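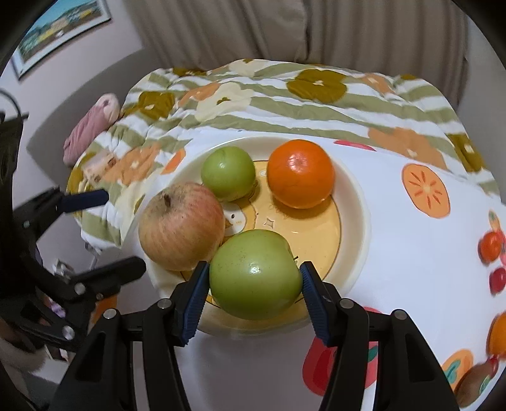
Lener Packing House, Learning and Visits Team

How a Gripper Picks Up an Apple

A gripper is the part of a machine that holds things. The simplest kind has two fingers that move toward each other. An apple is a hard job for it. The skin is smooth, the sides are curved, and too much force leaves a bruise that may not show until the next day.

To hold a round fruit, the fingers press on opposite sides. The large green apple at the front of the plate is held this way, with one ribbed pad on each side. Ridges on a pad help it grip. The bars behind the fingers are joined by pins. Each pin lets two bars turn against each other, the way a pair of scissors turns at its screw.

Fruit that sits close together is harder to pick up. A finger needs a gap to fit into. If there is no gap, the machine has to come in from another side or take a different piece first.

What changed at Lener

Lener packs fruit into gift boxes. Each box holds 17 pieces. Before the Pokus line was installed, people filled every box by hand, around 300 boxes in a shift. The line now fills 645. It has two grippers at each station.

The people still work there, but their jobs are different. Nafula Lyimo packed boxes for six years. She now looks after four stations. When a gripper drops a fruit or stops, a light turns on and she goes to the station. She clears the fruit, checks the pads for juice or dirt, and starts the machine again. Worn pads are changed in July, when the line is shut down for cleaning.

Some of the work is easier than before. Packers used to have sore wrists by the end of a shift. Some of it is less pleasant. The room is louder, and workers wear ear protection. There is also less time to talk. Four packers moved to the loading dock, and two left for other jobs.

Soft fruit such as ripe peaches is still packed by hand.

Words to know
Force: a push or a pull.
Linkage: bars joined so that they move together.
Shift: the hours one group of people works.

Related
What Does a Sensor Do?
The Laryea Sorting Belt
Why Fruit Bruises
A Morning at the Feresero Loading Dock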